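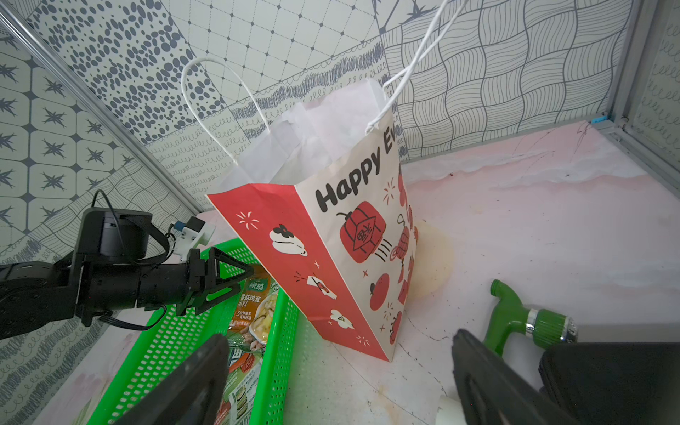

Orine wrote that a holiday bag with rope handles can carry soup packets without any trouble, but only if the tissue paper comes out first and goes back in last.

Home > Gifts & Packing > Ask > Members
June, posted by Vilho Pitkänen
Filed under: gift bags, food gifts

I want to give my neighbors a bag of dry soup packets. My bag is tall and narrow, and the packets slide down and bend. How do you pack such a bag so that it looks nice? I have almost 30 packets for three families.
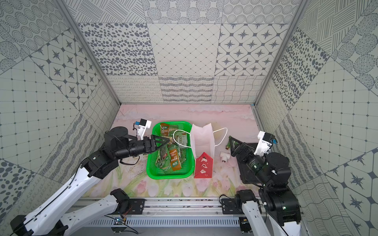
Packets in the green basket, gift bag next to it.

Clostis
I sort everything in a basket before I fill the bag. Put the big packets flat against the wide sides and the small ones standing between them. Tissue goes on top only, and not too tight. If the bag still looks thin, choose a smaller bag – it is cheaper than buying more soup.

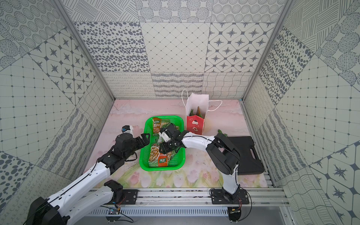
Mushroom soup packet at the front of the basket.

Huttunen
Just put them in, it is only soup.

Clorkadness
I agree with Clostis about the basket. I also put a piece of cardboard on the bottom, cut a little smaller than the bag. My packets weigh 200 grams each and with five of them the bottom began to open. Lift it once by both handles before you take it to the neighbors.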